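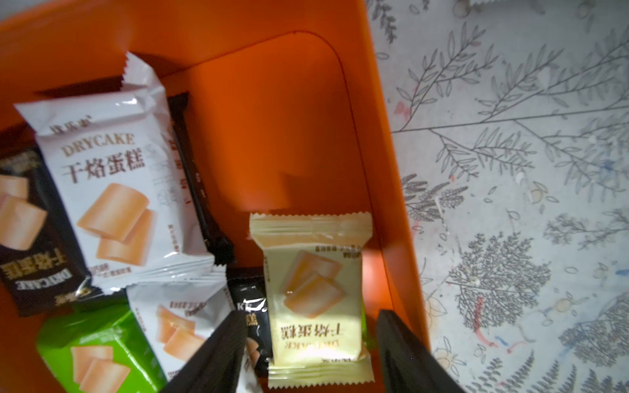
**Fig. 2.1** Wrapped snack cakes in an orange plastic bin. Drycake, several wrapper colors.

# Chapter 2: Small Goods, Loose Storage

Start with the bin. One kind of product, many wrappers: white, black, cream-yellow, bright green. Some face up, some upside down. A stock clerk reads the color first and the word second. Sort by color, then check the print.

Chapter 1 dealt with boxed goods. Boxes stack. Single packs don't, they slide over each other and the dark ones drop out of sight behind the pale ones. Look for the dark pack standing almost on its edge behind the white one. Easy to miss on a quick count.

Terms you will need:

- **loose fill**: packs put in a bin with no rows or dividers
- **facing**: the side of the pack meant for the buyer
- **crimp**: the pressed seal at the end of a wrapper. Lift by the crimp, not the middle, or the cake breaks

Gwilym Craddock ran the dry goods room at Odport for years and kept everything in loose fill. Fast to load, slow to count. His April stock sheet listed 900 single packs. The recount gave 316 fewer. Most of the gap was packs entered twice, once under the flavor and once under the wrapper color. We come back to his sheet in Section 2.2, with the corrected colums.

Before reading on: take any bin or drawer of small wrapped food at home. Tip it out on a table. Sort it by wrapper, then by date, and write down wich took longer. Keep the notes, they are used agian in the exercises.

## 2.1 Choosing a bin

Depth first. A deep bin holds more and hides more.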